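The Night Shift at Koltis

I got the job because I can fold a fitted sheet. I'm not kidding. The woman who interviewed me at Koltis had a basket of laundry next to her desk, and after ten minutes of the usual questions she handed me a sheet and watched my hands the whole time. Then she asked if I'd mind doing that kind of thing for eight hours a day with somebody else's arms.

I said sure. I had just been let go from the bakery and I would have said sure to anything with dental.

So that's how I became a teacher. My badge said Demonstrator, but teacher is what I told my mother, and teacher is what she told the entire second floor of her building. What I did was stand between two little arms — the leaders, we called them — and hold one in each hand, and whatever I did with those, the big arms at the table did too. I'd reach, they'd reach. I'd sneeze, and something would go flying.

My first week was towels. My second week was putting caps on markers, which made me cry in the restroom once. Then they moved me over to bowls, and I stayed on bowls for a long time.

The bowl task went like this. Objects go in the big bowl, objects come out of the big bowl, objects get sorted into the other bowls. You press the pedal, you do it, you press the pedal again, and you've got one episode. Reset everything a little differently and go again. The target on the board was 2,000. When I took over the station from the Gosus contractors it already said 1,642, and I remember thinking, oh, that's nothing, I'll be done by lunch on Friday.

I was not done by lunch on Friday.

The thing about a number like that is that the bad ones don't count. You fumble, you toss it. You bump the rim and the bowl spins, you toss it. I threw away so many that first day that the kid at the next station started humming every time I hit the delete key, a different tune depending on how badly I'd botched it. We got along great after that.

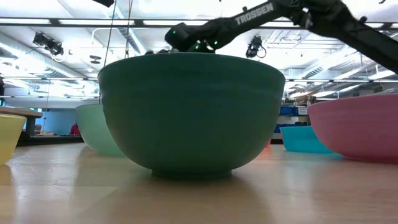
But I got better, and then I got good, and then something happened that I've never really known how to explain to people. I started having habits. I mean, I'd always had them, I guess, but I'd never seen them from across a table. I come at things from the right. I hover a second before I commit. And when I set something down, I give it a tiny pat with the side of my finger, like I'm telling it to stay. I've done that with rolls, with car keys, with my sister's baby. I had no idea.

My lead noticed it before I did. She was scrubbing through my episodes with her feet up on a box and she said, "What's that thing you do at the end?"

"What thing?"

She played it. Gripper goes down, lets go, lifts a hair, comes back, tap. Next one, tap. Next one, tap. She let fourteen of them run in a row and by the end I was bright red.

"My grandmother did that," I said. It just popped out. And as soon as I'd said it I could see her, clear as anything, putting biscuits on a plate in that awful brown kitchen on Hsu Street, pat, pat, pat, all the way around.

"Want me to stop?" I asked.

She thought about it for longer than I expected. "It costs us half a second," she said. "Leave it for now. I'll ask."

I don't think she ever asked. I kept patting. I patted my way through the rest of the board and past it, because of course they raised the target as soon as we got close, and then there was a new task with zippers and I went over to that with everybody else.

They trained the thing while I was on zippers. I knew it was happening in the way you know there's plumbing. Somebody would say the bowl run was looking okay, or the bowl run had crashed overnight, and I'd say "oh no" or "oh nice" and go back to my zipper.

Then on Tuesday, March 14, 2023, I came in early, way too early, on account of a bus that for once in its life had shown up ahead of schedule. Most of the floor hadn't filled in yet. I was walking to my locker with a coffee in each hand (both mine, long story) and I heard the motors going at my old station. You get to know that sound, a kind of whine with a grunt at the bottom of it.

The leader arms were parked. No hands on them, no foot on the pedal. One of the engineers was sitting off to the side with a laptop on her knees, eating cereal out of the box, and she gave me a little nod like you'd give someone coming in late to a movie.

The arm went in from the right. It hovered. I stood there holding my coffees and I said out loud, "Go on, honey," and it went on. It came up with a wooden block, carried it over to one of the other bowls, kind of wobbly, and let it go.

Then it lifted a hair, came back down, and tapped it.

"It does that every time," the engineer said, with her mouth full. "We can't figure out why. I was going to filter it out today."

I should have told her. I opened my mouth to. But it was already heading back for the next one, and I wanted to see that one too, and the one after it, and by then people were coming in and hanging up their coats and I had zippers to do.

I left in July, when Ziltano bought the building and moved the whole floor out to the county line, too far for the bus. I work at a bakery again, a better one. The owner stopped by my counter last week while I was filling the case and asked me what I was doing to the rolls.

I told her I was making sure they stayed put.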